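Section 6. Care of furnishings in let rooms

6.1 Scope

This section applies to all rooms furnished under the Conino tenancy scheme. It covers the cleaning of table surfaces and household textiles by residents and by the Skasta housekeeping service. Carpets, mattresses and fixed lighting are dealt with in Section 7. The edition of 7 Dec 2024 replaces all earlier printed sheets, which should be removed from the room folders.

6.2 Before cleaning

1. Read the care label on each textile item. Where the label and this guide differ, follow the label.
2. Remove cloths, runners and throws from the table. Shake them outdoors or over a bath.
3. Open at least one window.
4. Put on household gloves if you are using any product other than washing-up liquid.

Note: Items without a care label are to be treated as hand wash only until the housekeeping office has given advice.

6.3 Textiles

1. Sort dark, pale and mixed items. Checked cloths containing both black and white must be washed separately for the first two washes.
2. Wash at the lowest temperature shown on the label, using a liquid detergent without bleach.
3. Do not fill the drum more than two thirds full.
4. Take the items out promptly at the end of the cycle and dry them flat or on a line.
5. Iron on the reverse side while slightly damp, if the label permits ironing.

CAUTION: Do not lay damp cloths on any table. Moisture held beneath a cloth may raise the grain or leave a pale mark that cannot be removed by cleaning.

6.4 Table surfaces

1. Dust with a dry, soft cloth, following the direction of the grain.
2. Wipe with a well-wrung cloth and a few drops of washing-up liquid in warm water.
3. Wipe again with clean water and dry at once.
4. Look across the surface from a low angle, with the light in front of you. Smears show most clearly in the reflection.
5. Repeat steps 2 and 3 if smears remain.

Checked cloth and dark wood-grain table top

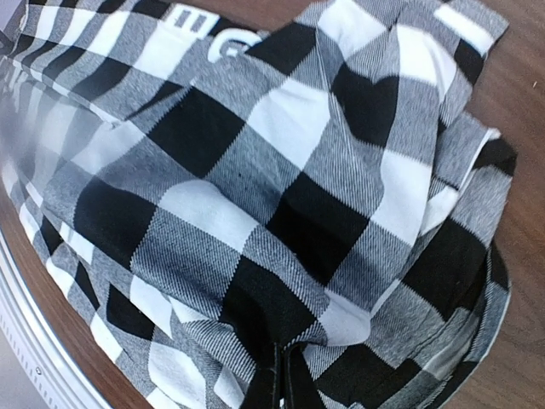
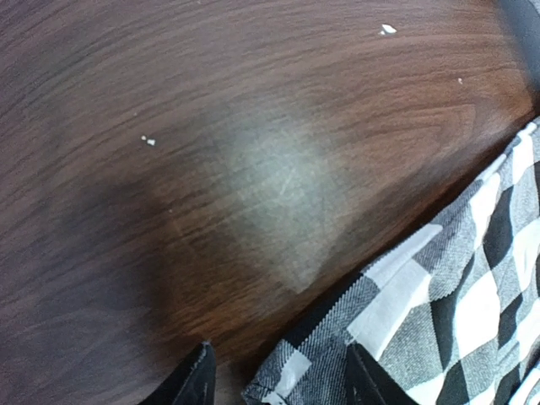

Imke Kramer asks whether furniture polish may be used between tenancies, as the earlier sheet allowed it once a year and her residents have kept up the habit. Spray polish is no longer permitted on any table. Existing polish should be taken off with the washing-up liquid solution in 6.4, and two or three treatments may be needed before the surface stops feeling sticky.

6.5 Marks and stains

Candle wax: Allow to harden, then lift with a plastic scraper. Do not use a knife.
Ink: Report to the housekeeping office without attempting removal.
Tea, coffee and fruit juice: Blot textiles from the outside of the stain inwards and rinse in cold water. Wipe tables immediately.

CAUTION: Never mix cleaning products. Scouring powders, wire wool and solvent cleaners are not to be kept in the room.

6.6 Reporting damage

Damage is to be reported on Form 202, giving the room number and the item concerned. Forms may be handed in at the Mudmont office or sent by internal post to Rainer Pfeiffer. Residents should not arrange repairs themselves. Replacement textiles are issued on return of the damaged item.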